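Keeping two arms healthy: a talk with Satish Khurana

When I arrived at the workshop in Jaltdale, Satish Khurana was lying on his back under the table with a small lamp between his teeth. He asked me to wait. After some minutes he came out, wrote one line in a paper notebook and washed his hands before he shook mine.

Khurana looks after the two-arm cell that his team calls Tambunan. It is a table, two white arms, two grippers and a lot of cable. The arms spend their working hours on small household tasks, mostly moving food and kitchen things from one place to another. His job is that they can do this every day in the same way.

"The people who write the software see the hands," he told me. "I see the wrists and what hangs behind them."

I asked him what breaks most often. I had expected that he will say the motors, but he shook his head.

"In three years I have changed one motor. I have changed cables so many times that I stopped being sad about it. A cable on an arm is bent the whole day, and always in the same place. From outside it looks perfect. Then the gripper drops out for half a second in the middle of a movement, and you can search for a week."

His answer to this is a logbook and a simple rule. The notebook has 205 pages and it is the second one. Every fault gets a line, with the position of the arm at the moment when it happened. If a gripper loses its signal two times in the same position, he does not search any more. He changes the cable.

"The position tells you everything. If it happens only when the elbow is closed, you look at the loop by the elbow. Why would I begin at the other end?"

The loops themselves are a subject on which he can speak for a long time. Too short, and the connector takes the pull. Too long, and the loop hangs down and catches on things. When he came to the cell, the wrist cables were fixed with hard plastic ties, pulled very tight. He cut them all off in his first month and put soft straps in their place, and he leaves room for one finger under each strap.

"One finger, my finger," he said, and showed it to me. "A colleague has thinner fingers, so I check after him."

The morning routine begins at 7:30 and he does not like to be disturbed in it. First he walks around the table with the power off and moves each cable a little by hand. Then he wipes the gripper fingers with a cloth. Power comes next, and he waits until both arms show green before he touches the keyboard. After this each arm drives slowly to its home position, and he listens.

Listens for what? He thought about the question.

"For a sound that was not there yesterday. I cannot write it better in the manual. I tried."

The manual is his too. The first version came from Posska, the company that put the cell together, and he says with respect that it was a good manual for a cell which is never used. His own version has six chapters, and the longest is about the grippers.

The grippers are opened and closed 100 times without any load after each change of fingers. Only then they get something to hold, and he begins with light things that have a thin edge. Thin edges are the hard case, he explained. A piece of fruit forgives a gripper that closes a little crooked. The rim of a box does not, it turns in the fingers or it slips. 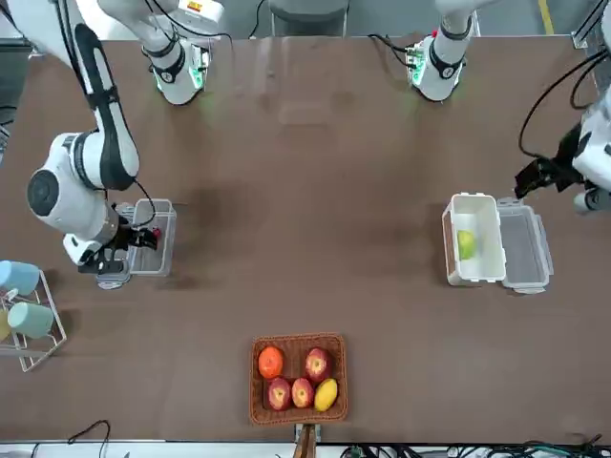

The right arm at the small clear box, with the fruit basket at the near side of the table.

He takes the checks with boxes more seriously than any number on the screen. In the spring the right gripper passed all the tests of the software and still he was not satisfied with it. He took the fingers off and found that one screw had come loose by less than a turn. The line in the notebook says only "screw, R, March". At that time the arm had 1244 hours on its counter, and since then he checks these screws every week with a torque key.

The spare parts are kept in a gray cabinet by the door, and the drawer for cables is the fullest. Some come from Grarkico, a small supplier that makes them to his length. He orders them slightly longer than the drawing says. "The drawing was made with straight arms," he said. "Show me when they are straight."

Before I left, I asked what he would change if he could build the cell again from zero. He would put the connectors where a person can reach them while standing - this was the first thing, and he said it very fast. He would also like a second set of grippers, always ready and already tested, so that a repair does not stop the work for an afternoon.

Then he looked at the clock, picked up his lamp and went back under the table. He had still one strap to do.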